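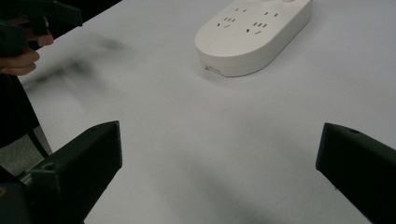

I finally moved my desk out of the bedroom, and I'm still a little giddy over it. For years I did everything from the foot of the bed: bills, letters to my aunt, the taxes (with the heating pad on my knees). Then in September my neighbor Wilmer Cuadros was clearing out his den and asked if I wanted a desk for 50 dollars. I said yes before I'd even measured the hallway, and of course it didn't fit, so we took the legs off on the landing and spent two hours hunting for one bolt.

It lives in the front room now, by the window, and I can hear the mail come. I write so much more! More than 74 letters since the fall, most of them too long, a few to people I hadn't written since school.
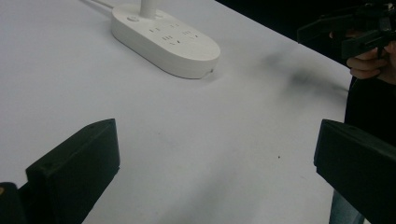

My aunt writes back on both sides of the page and up the margins, so I have to turn the thing around like a steering wheel. She wants to know if I'm eating, and whether the lemon cake recipe she sent takes 4 eggs or three, because she's lost her copy. I've looked, and the card has a butter stain right over the number. I made it with four and it was lovely, a bit dense in the middle, and I'll try it with three this weekend if the oven behaves.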